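Gellano Theater: Pre-Show Safety Walk, Comedy and Improv Season
Completed December 2, 2020. Main house, stage, wings, dressing rooms and lobby.

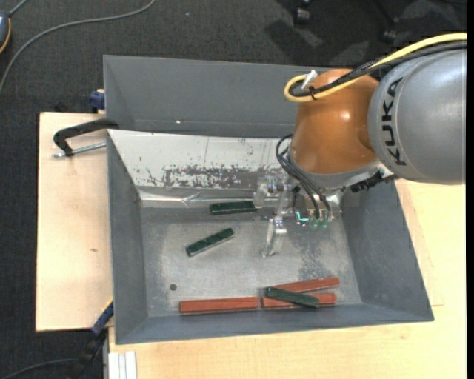
KUKA arm reaching into a metal bin with sloping sides.

How this form works, for anyone picking it up fresh: each line gets OK, FIX or WATCH, and then there is room for comments, which I'm afraid I always fill. OK means go ahead. FIX means it has to be put right before performers are on the stage. WATCH means it's fine tonight but I'd like the next person to look at it with a kind but suspicious eye. The house is running without a live audience for the time being and the shows are going out by stream, so some of the lobby and seating lines are lighter than usual. I've walked them all the same.

STAGE FLOOR

Deck boards level, no raised edges — OK
I did my usual slow shuffle in socks from stage left to stage right, and then back again along the front edge. It feels lovely since the sanding. The seam near the center trap is flush.

Trap locked and pinned — OK
Pinned from below, and I pulled on it from above. The Prorkuma company will not be using it in this run. Please leave the pin alone even if somebody has a wonderful idea in rehearsal.

Floor clean and dry — FIX (done during the walk)
There was a patch of spilled soda by the down left corner, dried to a shine and then sticky underneath. I mopped it with warm water and went over it twice. Improvisers fall down on purpose more than any other kind of performer I've worked with, and I would like all of the falling to stay on purpose. Drinks on stage are to be water only, in a cup with a lid, unless the drink is part of the scene.

Glow tape on front edge and steps — WATCH
The front edge is bright and well stuck down. The tape on the second step of the stage left stairs has begun to curl at one corner. I pressed it back with my thumb and it held, but it has the look of tape that will not hold for long. There's a new roll in the stage manager's drawer.

CHAIRS AND PROPS

Scene chairs sound — FIX (one chair pulled)
These are the plain black bentwood ones that every scene in this building seems to begin with. I sat in each of them, rocked, stood on the seat with one hand on the wall, and rocked again. One has a back leg that clicks. It's now in the workshop with a strip of red tape across the seat. Please don't bring it back because you are one short; use a stool from the bar. I know a chair that clicks gets a laugh, and I have laughed at it too, but it would get a different sound out of the room if it went.

Stools — OK
Rubber feet all present. Someone has very sweetly replaced the missing one.

Prop weapons — OK
Rubber sword, foam bat and the squashy frying pan are all in the locked cabinet. No blank-firing items are in the building and none are planned. Anything new that looks like a weapon, even a silly one, comes to the stage manager before it comes to rehearsal.

Costume rack and wig shelf — WATCH
The rack rolls well and its brakes bite. The wig shelf is overfull again, and the heavy nun's habit was hanging over the wall heater. I moved it to the far end. The heater was off when I found it, and I've put a sign there, and I'd ask everyone to treat that corner of the wall as if it were lit.

MICROPHONES AND SOUND

Handheld microphones and stands — OK
Bases are heavy enough and the clutches grip. The stand-up sets use the round-base stand only. The tripod one has feet that stick out farther than you remember when you're walking backward thinking about your next line.

Cables taped or ramped — FIX (done during the walk)
The run from the stage box to the stage right monitor had been laid straight across the wing entrance, where the whole company comes on at a jog. I rerouted it along the back wall and taped it flat. If you need a monitor on that side for sound check, take the long way around with the cable, please, and tape it before you plug it in.

Headset packs and batteries — WATCH
All working. The pouch belts need a wash. Each performer has a labeled pack and a labeled pouch, and they go back to the same hook. No sharing, and wipes are in the tub by the sound desk. The tub was half empty.

Monitor levels — OK
Comfortable at the front of the stage. I asked the desk to bring the opening music down a little anyway, and they were very gracious about it.

LIGHTING AND OVERHEAD

Safety bonds on every fixture — OK
Checked from the ladder with the bar at working height. Haddad supplied new bonds for the front truss and they're all on and clipped. I still tug each one. The tags are readable from the ladder, though not from the deck, so don't tick this line from the deck.

Bar and pulley inspection in date — OK
The Haddad certificate is in the blue folder at the stage door. It runs to April, and I've put a note on the calendar to book the next visit well ahead of that, as their diary fills up faster than ours does.

Drokar console: blackout and restore — OK
The blackout is a big part of how an improv scene ends, so I test it harder than the form asks. I had the operator take the stage to black and bring it back again and again while I stood at the edge of the deck with my eyes open, then closed, then open. The running lights in the wings stay on through the blackout, as they should. The restore comes up gently over a couple of seconds, and I'd like it left that way. A hard restore leaves a performer blinking at the lip of the stage.

Projector — WATCH
Lamp hours read 1,478. The mount is tight and the bond is on. The fan is a touch louder than it was and the filter looked gray, so a clean would be a kindness to everybody.

Ladder — OK
Feet, spreaders and rungs all good. It was stored on its side in the scene dock, where it belongs, and I was so pleased that I took a moment over it.

WINGS AND BACKSTAGE

Stage right clear to full width — OK
After the cable was moved, yes.

Stage left clear to full width — FIX (done during the walk)
Two flats from the sketch show were leaning against the wall without a line on them. They're tied off now. The painted park bench is in the dock. I'm fond of that bench, but it doesn't live in a walkway.

Quick-change booth — OK
Hooks secure, mirror secure, little lamp working. The bulb is the cool kind. Please don't swap it for anything warmer to the touch, however flattering.

Dressing rooms — WATCH
Room 6 has a dripping tap and the floor around it was wet, so I've put down a mat and reported it. Room 7 is in good order except for a hair iron plugged in with the switch on. It was on its stand and away from the towels, which I appreciate, and I turned it off at the wall. The rule is off at the wall whenever you leave the room, even if you're only going to watch the opening from the wings. I know how long "only the opening" can last with this company.

First aid kit — WATCH
Sealed and in date. Cold packs are low. Twisted ankles are our most loyal visitor, so I have asked for more than the list calls for.

HOUSE AND LOBBY

Fire exits open fully from inside — OK
I pushed every one of them with my hip, as people do when their hands are full. The house left door had a stiff bar the last time I walked it, and it has been greased and swings beautifully.

Exit signs lit — OK
All of them, including on battery.

Aisle lights and handrails — OK
The balcony rail is firm. I lean on it with my whole weight, and I'm not a light person.

Seating — WATCH
Capacity notice reads 394 and is posted where it should be, inside the lobby doors. The house is closed to ticket holders at present, so the seats are covered. One cover near the back had slid into the aisle and I tucked it in again. When seats do come back into use, every cushion and tip-up hinge should be tried before the first audience, and I'd set aside a whole morning for it.

Stream camera position — OK
Tripod is sandbagged and the operator has a clear path to the exit behind. The cable comes down the wall and under the ramp.

BRIEFING FOR THE COMPANY

To be read aloud before the warm-up, preferably by someone who can get them to stop doing voices for a minute:

No jumping off the front of the stage. The drop is bigger than it looks under lights.
No lifting another performer unless the pair of you have tried that lift in rehearsal.
"Hold, please" said in a plain voice stops the scene, whoever says it. Saying it in a funny voice is not allowed, and I will be tedious about this.
If the fire alarm sounds, it is real. Leave by the nearest exit and meet at the lamp post across from the stage door.
Anyone feeling unwell stays home, with no hard feelings and no heroic speeches.

I gave this to the Prorkuma cast myself before their run-through and they were warm about it. A question came up about whether a performer may climb the proscenium ladder as part of a scene. The answer is no, and it's still no if the audience suggestion is "ladder."

OUTSTANDING AFTER THIS WALK

Step tape, stage left: replace.
Clicking chair: repair or retire.
Projector filter: clean.
Tap in Room 6: plumber.
Wipes and cold packs: restock.
Wig shelf: thin out, and talk nicely to wardrobe first.

Stage passed for performance. Next walk to be done before the first camera rehearsal of the new sketch program, using a blank copy of this form from the folder at the stage door.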